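Housekeeping robots at work, what changed for you?
Forum: Hostels and Small Lodging > Staff Room

bunkhand_431
We run 20 bunk rooms and since December the beds are being moved over to a two-arm robot. The company is Callora, and the software it trains in is called Womus. Before it gets a new task on our floor it does it in simulation first, and we get sent renders to comment on. My job used to be stripping and making. Now about half my shift is looking at these and writing notes like "quilt first, then the small blanket."

The lower bunk is what they're stuck on. Things get left in the bedding and the arms have to come in from the side under the top rail.

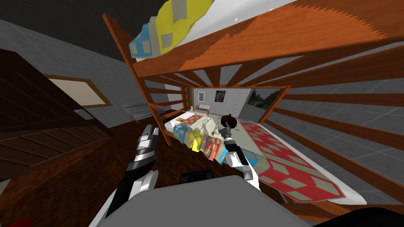 Re: Housekeeping robots at work, what changed for you?
plultico_nights
We have the same setup at the Plultico site. Hours did not go down for me but they moved. I used to start at 7 am with everyone else, now I come in at noon and fix whatever got flagged. I miss the morning crew more than I expected to. The pay is the same.

Re: Housekeeping robots at work, what changed for you?
gray_linens
Must be nice. We had six on the morning shift and now it's four. They say the two who left weren't replaced "for now." I don't see how writing notes on a simulated bunk bed is a job that lasts. Once it learns the room, who needs the notes?

Re: Housekeeping robots at work, what changed for you?
bunkhand_431
Maybe. But every batch of notes brings up something new. Last batch was 258 runs and I flagged plenty of them, mostly for grip. The close views are the slow ones to go through.
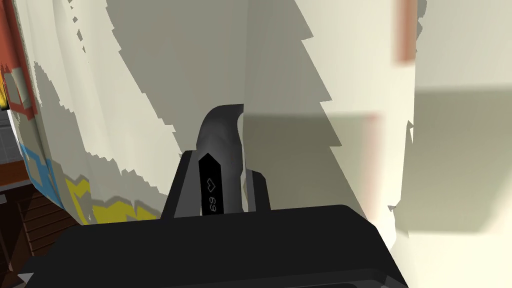
I asked for a pay grade change because of this and got told it's under review. If you are doing this kind of work, get it written into your job description now. Mine still says "room attendant" and nothing else.

Re: Housekeeping robots at work, what changed for you?
eren_desk
Agree on getting it in writing. At Eren we did that before the first unit showed up. My back is better too, I'm not going to pretend otherwise. Lower bunks were the worst part of the job for me.

Re: Housekeeping robots at work, what changed for you?
gray_linens
My back is also better on four fewer hours a week. Rent isn't.

Re: Housekeeping robots at work, what changed for you?
bunkhand_431
Fair point. I'm not selling it to anyone. What I go by when I write a note is whether I'd do it that way myself with a pile in the middle of the bed and something sitting on it.
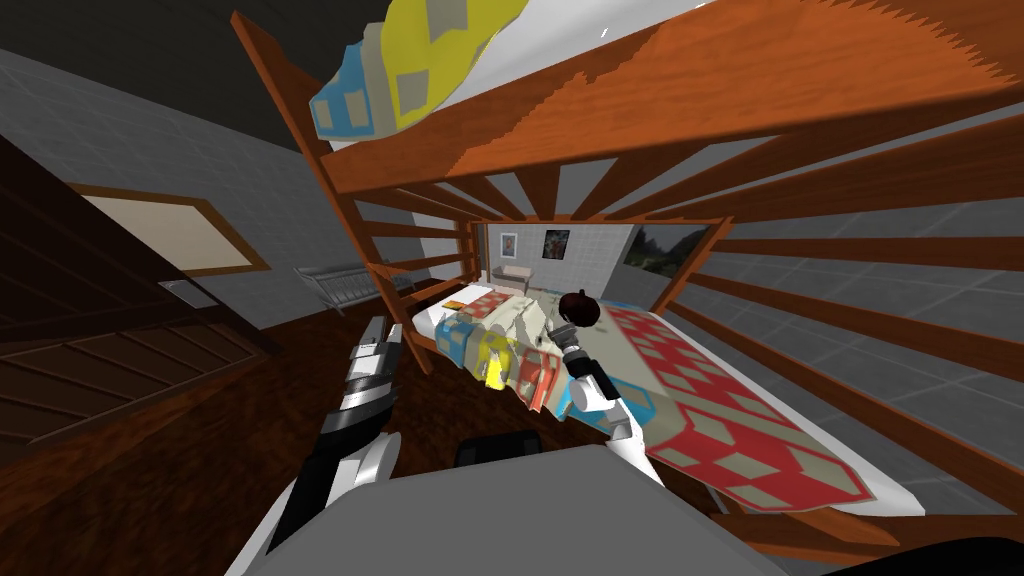 I'd pick up the loose item before touching any blankets, and that goes in the note. A new hire would get told the same thing on day one. Review meeting is next month and I'll post whatever they say about the grade.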